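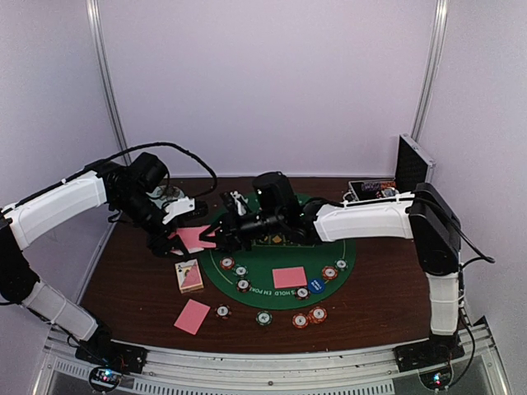
Both grippers on the one bundle of pink-backed cards at the Tretbridge open day.

Tips from watching robots tidy up

I went to the Saturday open day at Tretbridge expecting welding. What I got was two arms and a poker set, and I stood there for most of the morning with a free sausage going cold in my hand. The outfit running it is called Serra, and they're teaching the arms to handle small household things. Cards and chips are apparently harder than car doors. Anyone who has packed up after a card night could have told them that.

I came home and reorganised the games cupboard. What I pinched from them follows.

Hold a bundle from both ends. I've always picked up a deck one-handed by the middle, which is how I know what's under our couch. The arms go at the cards from either side and meet at the same bundle. Try it with a stack of loose recipe cards or the takeaway menus.

Put the mat down first. Chips and cards skate on bare timber, and ours is an old table with a lean. If you haven't got a poker mat, a tea towel with a bit of weight to it does nicely, or that grippy drawer liner sold by the roll. Iron the tea towel. A crease will tip a stack of chips every time.

Open the case before you start clearing. Sounds too dull to write down, but I've spent years trying to flip two latches with my elbow while holding a fistful of chips. Lid up, tray facing you, off to one side where your sleeve won't catch it.

Do one job until it's finished. The demonstrator told us they teach cards and chips as separate tasks. At our place everybody grabs a bit of everything and the dealer button ends up in the cutlery drawer. Cards first, then chips, then the mat.

Keep the cords out of the way. The arms have theirs running along the outside with enough slack to bend. I've since done the same with the lamp over my workbench, using the soft hook-and-loop ties and leaving a loop at each joint. Cable ties pulled tight will chew through the cover eventually. I've lost a lamp that way.

Go slower than you think you should. According to the board by the door, the Nuten program had logged 2686 practice runs, and the arms still moved like my uncle reversing a caravan. Mind you, my uncle has never hit anything.

For grubby chips: damp cloth, drop of dish soap, dry straight away. Don't soak them if they've got paper labels. I did 126 in front of the cricket and the water was a colour I won't describe.

I asked when I could have a pair for the kitchen and was handed a brochure. They're back in December with the Renau people, who are doing laundry. I'll be taking a fitted sheet and seeing how they like it.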